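Equipment Plan for a Hand-Held Gripper Set: Garment Folding Project
Hillden Project Course, Group Report
Equipment section by Tímea Dobos

1. Scope

This section covers the purchase of hand-held grippers and the parts needed to keep them in use through the end of the course. It does not cover the robot arm, which belongs to the department, or the workstation, which was budgeted in the previous report. Software licenses are listed in Appendix B.

The task is folding everyday garments on a soft surface. Operators hold the gripper and fold by hand while its camera records. The recordings are used later to train a folding policy for the arm. The equipment therefore has to suit a person's wrist for long periods, and its fingertips have to match the ones mounted on the arm. Any mismatch in pad width or jaw travel makes the recordings less useful, so both sets of fingertips should come from the same batch.

2. Requirements

Cloth sets the limits here. A rigid object can be gripped with almost any pad, but thin knit fabric slides out of a hard, smooth fingertip, and a pad with too much grip drags the layer underneath along with the top one. The fingertip also has to press into a soft surface without catching on the sheet.

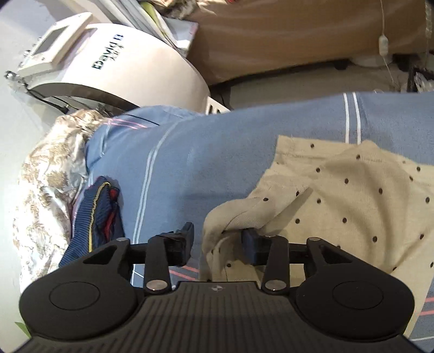

Figure 1. Right fingertip at the folds of a dotted fine-knit garment, jaws open.

From the handling trials we fixed the following requirements before asking for prices:

Fingertip pads replaceable without removing the linkage arms.
Jaw opening wide enough to take a bunched fold of knit fabric.
No exposed screw heads on the inner faces of the fingers.
Spare pads sold separately from the finger assembly.
Camera mount fixed to the body, with no adjustment by the operator.

Weight was discussed but left out as a hard limit. None of the suppliers stated it in the same way, and we had no fair method of comparing a bare body with a body plus camera.

3. Suppliers

Three suppliers were asked for quotes in November. Wusex sells a complete unit with the camera mount included. Fadumier sells the body and fingers separately and leaves the mount to the buyer. Magnusson sells only finger assemblies and pads, which fit the Wusex body with an adapter plate.

Fadumier had the lowest price for the body alone. Once a machined mount was added, the total came out above Wusex, and the mount would have had to go through the department shop, where the queue at the time was 18 working days. Wusex quoted 10 working days for delivery of the full order. We chose Wusex for the units and Magnusson for spare pads.

4. Quantities

The plan is for 2 complete units. One is in use while the other is charged, cleaned or repaired. A third unit was considered and dropped, as there are never enough free operators to use it, and a spare finger assembly covers the most likely failure at a much lower cost.

Pads are the main consumable. We order them in a single box of 100. This is more than the present schedule needs, but Magnusson prices smaller boxes so high per pad that the difference is small, and the remainder can go to the next group. Adapter plates are ordered one per unit.

Garments are not in the equipment budget. Operators use clothing that is already at hand, which gives a mix of knits, prints and weights that a purchased set would not. 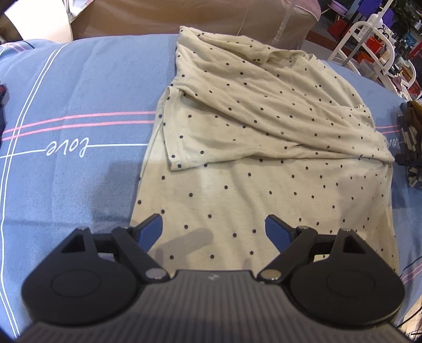
Can the pads be bought later, after the units arrive?

They can, but the first set should be ordered together with the units, so that the pads on the hand-held grippers and the pads on the arm come from the same batch.

5. Risks

The adapter plate is the weakest point of the plan. Magnusson makes it for the current Wusex body, and a revision to that body would require a new plate. We asked Wusex to confirm the revision in writing before the order is placed. The reply is still open at the time of this report.

A second risk is pad wear. No supplier gives a service life on textiles. Operators will note each pad change in the session log, and the reorder point will be set from that log after the first month.

Shipping and customs charges are carried under the general line of the course budget and are listed in Appendix C.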